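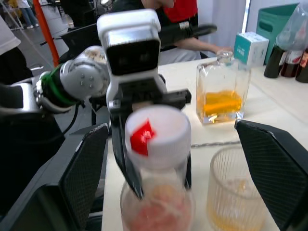
**Tasters wanted: cider and food panel, Corbridge**

Sistau makes still and sparkling cider and sells most of it to restaurants and hotel bars. We are looking for people who drink cider now and then, or would like to, to join a tasting panel. You do not need any training in wine, beer or cookery.

The panel will help us choose which ciders to list alongside a new set of small plates. Kitchens keep asking what to pour with smoked fish, hard cheese and pork dishes, and so far our answers have come from the people who make the stuff. We would like answers from people who have to pay for it.

## What you would do

Each session lasts 2 hours. You will be given small measures of cider, some on their own and some with food, and a score sheet for each round. The sheet asks how sweet, sharp or bitter you find the drink, whether the food changes that, and whether you would order the two together. There is space for comments. Short ones are fine.

Samples are served by code, so you won't know which cider is which until the end of the series. Please don't discuss scores during a round. Talk as much as you like in the break.

Panel members attend three sessions, all in February. We need the same people each time, so please apply only if you can make the full set. Session times will be sent with the offer of a place, and there will be an afternoon group and an evening group.

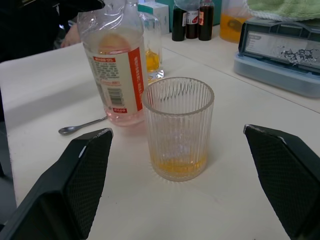
Measures are kept to 70 ml and you may use the spittoon if you prefer. Water and plain crackers are on the table throughout. Even so, do not drive to the session. Corbridge station is within walking distance and we will refund a standard return fare from anywhere on the Newcastle to Carlisle line.

## Who can apply

You must be 18 or over and able to show proof of age at the first session. We can't take anyone who:

- is pregnant or has been advised not to drink alcohol
- is allergic to sulphites, fish, milk, nuts or gluten
- works for a brewery, cider maker or drinks wholesaler

Vegetarians are welcome and will be put in a group with its own menu. Please say so when you apply. We ask everyone to avoid strong perfume or aftershave on the day, and to stop smoking, vaping and drinking coffee an hour before the start.

## Payment

We pay £200 for the full series, by bank transfer after the last session. If you have to drop out through illness you will be paid for the sessions you attended. Fares are refunded separately on receipt of a ticket.

## How to apply

Pick up a form from the Sistau shop counter, or ask there for one to be posted to you. It asks for your contact details, which group you would prefer, what you normally drink with a meal and anything you won't eat. Completed forms can be handed in at the shop.

Forms must reach us before the end of the year. We will write to everyone who applies, including those we can't place this time. Your details will be used only for running the panel and destroyed once payments have been made.

Notice posted 28/10/2022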